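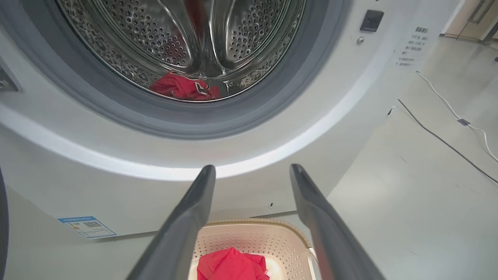

Tretano opens repair workshop for hydraulic motors in Pramurholm

2019-01-04

Tretano, a supplier of hydraulic parts for excavators and wheel loaders, has opened a repair workshop for travel motors and swing motors in Pramurholm. Until now the company only sold new and exchange units from its warehouse, and customers with a damaged motor had to send it to a partner abroad.

The workshop has two test benches. The larger one is for motors with a displacement of up to 160 cc per revolution and measures case leakage, pressure and speed under load. Every repaired motor gets a printed test report, and a copy stays with the workshop under the serial number of the unit.

"Many motors come to us with only worn seals and a scratched valve plate," says Lucyna Kołodziej, the head of the workshop. "The owner thinks he must buy a new one. We open it, we measure, and then we tell him the price before we continue."

Seal kits, bearings, pistons and cylinder blocks are kept on stock. The parts list at the opening has 1,953 items, most of them for machines between eight and thirty tons. Shafts and housings are ordered after inspection, so the delivery time for these can be longer.

The first regular customer is the quarry operator Gerken, which has sent the travel motors of two crawler excavators for overhaul. The rental company Mokgethi will follow in March, when part of its fleet comes in for yearly service.

Motors should be drained and the ports closed with plugs before shipping - plastic plugs are enough. Please write the machine model and the working hours on the delivery note, and also the fault if it is known. Gear pumps are not accepted for repair at the moment, but they can still be ordered new from the warehouse.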